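I have been living with Koltik for most of the autumn now, and I've grown very fond of it, so forgive me if this review goes on a bit. Koltik is a training method for two-armed robots, put out by Melati Latuheru and Onni Rautiainen, and the idea is easy to like: a person does the chore with a gripper in each hand, and the policy learns from those recordings with no robot arm needed until the very end.

We tried it on tidying, moving cups and jars on to a low shelf on a tabletop. The written guide is lovely — patient, clear, and kind to people like me who lose their place — and my colleague Huguette Poulain was recording good runs by her second morning. The grippers do tire the wrists, mind you, and I'd have liked a longer chapter on cables!

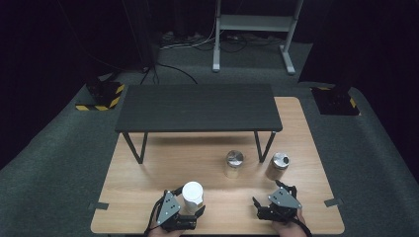
Does it need a fresh set of recordings for every new object?

Only when the shape calls for a different grasp; a new jar much like the old one can usually share its recordings.

Where Koltik won me over was in the handling of mistakes. You're encouraged to keep the fumbles in, so long as you put them right in the same run, and our policy recovered far better once we had done so. In our last trial it finished 7 of 8 attempts, against 3 of 8 when we had trained on tidy runs alone. That is a small trial, of course, and I wouldn't hang a thesis on it.

Clear glass is still a weak spot, and training took longer than I had hoped (start it at teatime and go home). Even so, I'd happily recommend it to any small lab, and we're starting on drawers in November.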